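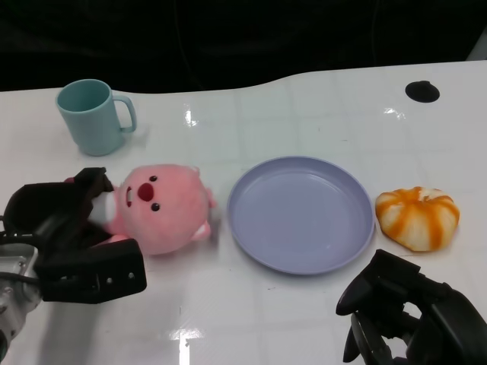 Bench 2, left gripper holding the plush, right gripper open.

Grakska support log, returns sorting, Langlois site
Opened by: Brayden Pelletier
Status: open, waiting on vendor

Wed 10:40. Left gripper slow to release soft items. Hard items (mug, plate) release normally. Jurkadside firmware unchanged since January.

Wed 11:15. Lowered grip force on the soft profile. Delay is shorter but still there. Ran 300 cycles, 10 timeouts.

Wed 13:05. Overhead light glare on the white tabletop. Dimmed one row. No change to timeouts, light put back.

Wed 14:30. Staffing note. Sorters used to handle each return by hand. They now clear timeouts and check labels, roughly 750 items a shift. Two have asked for the reset button to be moved so they don't have to reach across the bench. Passed to Mundia with the grip fault.

Next: swap left finger pads, rerun the soft profile, log the results under this ticket.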